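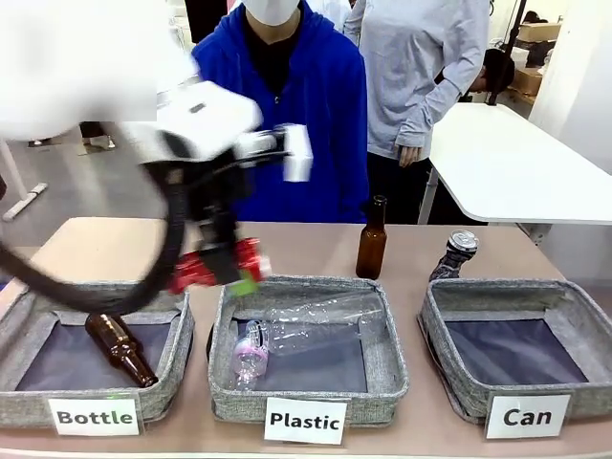

Kenta Ichikawa wrote to us in April asking whether a first-time owner could really handle a 5-day charter without a captain, and whether the answer changes if the wind picks up. His message covered so much of what people ask us that we've built this page out from it. Thank you, Kenta!

Can I charter a boat with no captain aboard?

Yes, and we love it when people do. You'll need to show us some recent time at the helm of a boat of similar length — a short logbook or a letter from a sailing school is fine. If your experience is on smaller boats, we'll go out with you for a morning and practice docking, anchoring and picking up a mooring. Most people are grinning by the second try at the dock. If the two of you (you and our skipper) agree you're not quite ready, you can add a captain for the first day or two and then go on by yourselves.

So what happens if the wind picks up?

You stay put, put the kettle on and wait. We call every boat at 7:30 in the morning and again at 5 in the afternoon with the forecast and our advice on where to spend the night. The anchorage behind Pruris Point is sheltered from nearly everything except a strong northeasterly, and on those nights we'll send you around to Zurton Harbor, where there are moorings and a very good bakery. When we ask boats to remain in harbor, that's an instruction under the charter agreement, so please follow it even if the water looks friendly from where you are.

Which boats do you have?

Our sloops are the Kandpal and the Fomari. The Kandpal is the easygoing one: wide cockpit, furling headsail, two cabins, a swim platform that kids never want to leave. The Fomari is longer and quicker, with three cabins and a proper chart table, and she is a joy upwind. If you've sailed mostly in light air on a lake, start with the Kandpal. We also run a small trawler for people who'd like to see the islands and have no interest in sails whatsoever, and you'd be surprised how many sailors switch to it after one trip!

How much does it cost, and what's included?

The Kandpal starts at $771 a day in the shoulder season. That covers the boat, the dinghy and its outboard, bedding, towels, cooking gear, a full water tank and your first night at our dock. Fuel is on top, and so are moorings away from home. You leave with a full tank and come back with a full tank. The fuel dock closes at 6, so plan your last afternoon with that in mind or ask us to fill it for you and add it to the bill.

How far can we go in a day?

Less far than you think, and you'll have a better time for it. The whole loop out past Pruris Point, across to Zurton Harbor and home again is around 66 nautical miles, and we suggest spreading it over at least four days. That leaves room for a long lunch at anchor, a swim, and the walk up to the old light. People who try to do it in a weekend spend the whole time watching the clock.

Do you take a security deposit?

Yes, by card, before you step aboard. It's released once the boat has been checked over, usually on the same afternoon. Scratched gelcoat, a lost winch handle, a fender that has gone swimming — please just tell us. Small things happen on boats and we'd much rather hear it from you than find it ourselves with the next crew standing on the dock.

Can we bring a dog?

On the Kandpal and the trawler, yes, with pleasure. Bring a life jacket with a handle on the back, a mat for the cockpit and something to rinse off salty paws. The Fomari stays dog-free for guests with allergies.

What should we pack?

Soft bags, please, as there's nowhere to stow a hard suitcase. Shoes with pale soles, a warm layer (yes, even in July), a hat that ties on, sunglasses on a cord, and more sunscreen than seems sensible. We have foul-weather jackets in adult sizes at the office and you're welcome to borrow them. Children's jackets run out quickly, so pack your own.

We've never used a marine toilet. Is it as bad as people say?

It's fine! We show everyone how the pump works before they leave, and there's a card on the bulkhead with the steps. Nothing goes in except what you'd expect and a little paper. The holding tank has to be emptied at the pump-out station, and you'll find those marked on the chart we give you.

What if we have to cancel?

Tell us as early as you can. If you cancel 30 days or more ahead, we return everything but the booking fee. Closer than that, we'll try to rebook your dates and refund you whatever we recover. If we are the ones keeping boats in harbor on your departure day, you can choose a refund for the lost days or move them to later in the season.

When can we come see the boats?

Any time they're in! Call the office first, as they may be out sailing. Early mornings are best — the dock is quiet, the coffee is on, and you can open every locker and lie down in every bunk before making up your mind.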